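The Night Watchman

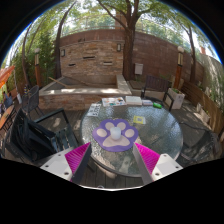

The glass table on the deck, with the paw-print mat.

Lise Dufour had kept wicket for Luvmont for so long that her knees predicted rain. When she broke her thumb in July, standing up to a bowler she had personally advised to stop trying things, the club held a meeting on her deck, where there was seating for five and an attendance of eight.

"It's a hairline," she said, holding up a splint the size of a corn dog. "I can bat."

"You can't grip a bat," said Dale Simard, the captain. He sold gutters for a living and had a gutter man's belief that everything eventually came down to slope.

"I've watched you bat for years, Dale. I didn't know gripping was part of it."

The trouble was Cleltotville. Luvmont played them every summer for the Soliman Plate, a serving dish that had once belonged to a dentist, and Luvmont had not won it since Dale had hair. Cleltotville had a paved parking lot and a fast bowler called Hallero who worked nights at a bakery and arrived at the ground already angry. Luvmont had eleven names on the sheet if you counted Lise, and if you didn't, they had Dale's nephew.

"What's wrong with my nephew?" said Dale.

Everyone looked out at the yard for a while.

So it was settled that Lise would bat at eleven and stand somewhere the ball did not go, and that the nephew would wear her gloves. She gave him a lesson that evening on the grass, throwing tennis balls left-handed. He dropped most of them. The ones he caught seemed to upset him more.

"Stay low," she told him. "Lower. Like you've lost an earring."

"I don't wear earrings."

"Then like I've lost one, and you're being nice about it."

Cleltotville batted first and made 213, or that was what the scoreboard said, until their scorer came out with a ladder and changed the two to a three. Dale went over to object and came back having agreed to it. Then they found another mistake, in their own favor again, and by the time tea was poured the number was 356.

"You argued them up," said Lise.

"I asked them to be thorough."

The nephew had let through 30 byes and held one catch, a skier that came down with snow on it. He took it against his chest, fell over, and lay there a moment with both arms wrapped around himself like a man protecting a sandwich. Lise, from her hiding place at deep fine leg, made a noise she later blamed on a bee.

Then Luvmont batted, and did it better than anyone had a right to expect. The openers stayed in out of spite. Dale made a ninety built almost entirely on edges, apologizing to the bowler after each one until the umpire asked him to quit. When the ninth wicket fell they needed 13, the nephew was at the other end, and Hallero had the ball and most of a baguette in him.

Lise walked out with the bat in one hand. It was farther than she remembered. From the boundary someone shouted "Take your time," and she was, but not on purpose.

"You don't have to do this," said Hallero, who had manners between deliveries.

"I know it."

The first ball went past her off stump and she never saw it. The second hit the bat, which surprised the bat. They ran one, the nephew calling yes, no, yes, sorry, yes, and she stood at the far end with her thumb throbbing in time with the church clock.

After that he did it himself, mainly. He had one shot, a sort of shovel, and he played it to everything. Two, then four, then a single she hadn't wanted. Then two more, with an overthrow on top, and Hallero kicked the turf so hard that he had to sit down and look at his shoe.

Two to tie, three to win. The nephew shoveled. The ball went up, very high, and came down toward the Cleltotville keeper, a big calm fellow with two working thumbs.

He caught it, of course. He stayed low and everything.

Dale drove her home with the windows down. He talked about slope for a mile or so, then gave it up.

"He'll want to keep the gloves," he said.

"He can borrow them," said Lise. "Till August."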